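Contre la démo qui marche

Je travaille depuis 12 ans dans le logiciel de robotique, et je n'ai jamais vu rater une démonstration commerciale. J'ai vu rater à peu près tout le reste. Il y a donc quelque part un monde parallèle, bien éclairé, où les planificateurs convergent toujours, et je me demande pourquoi on ne nous y mute pas.

En février, chez Verkton, nous avons remplacé notre pile de perception. L'ancienne, Colomero, était une accumulation de rustines que plus personne n'osait relire. La nouvelle, Rivilora, tient en un seul modèle, avec un joli tableau de bord et 2 curseurs dont un sert à quelque chose. Sur notre banc de test, elle réussit mieux. Tout le monde s'est félicité. Puis Karthik Jayawardena a demandé ce qu'il y avait dans le banc de test, question d'une rare impolitesse.

Il y avait des cubes. Des cubes mats, de couleur franche, posés bien à plat. On avait mesuré avec un soin infini notre capacité à saisir des choses qui n'opposent aucune résistance intellectuelle.

Je plaide pour le verre. Le verre est de mauvaise foi : il laisse passer la table, renvoie les néons et offre au capteur de profondeur un trou là où devrait se trouver une paroi. Ajoutez-y des tiges fines qui se croisent, et le planificateur, qui croyait contourner un objet, découvre qu'il en contourne une dizaine, ou aucun, selon le bruit.

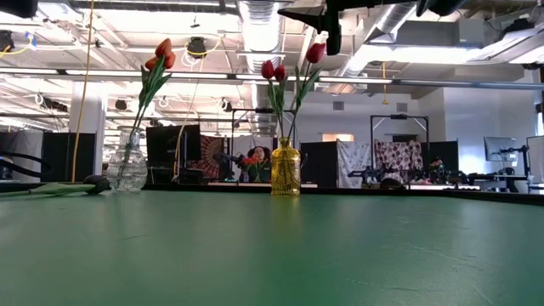
On m'objectera que cela fait baisser les chiffres. Oui. Un taux de réussite de 100 % m'apprend surtout que quelqu'un a choisi les objets après avoir écrit le code. Je préfère un score médiocre dont je peux lire les échecs un par un : mauvais masque, pose aberrante, trajectoire qui frôle une feuille que la carte d'occupation a jugée négligeable.

Le plus pénible reste l'outillage. Rejouer un essai raté avec les bonnes versions, les bons journaux et la bonne calibration nous prend encore une demi-journée, et ce travail-là ne figure sur aucune feuille de route. Karthik a ouvert un ticket à ce sujet. Il est classé en priorité basse, juste derrière la couleur des curseurs.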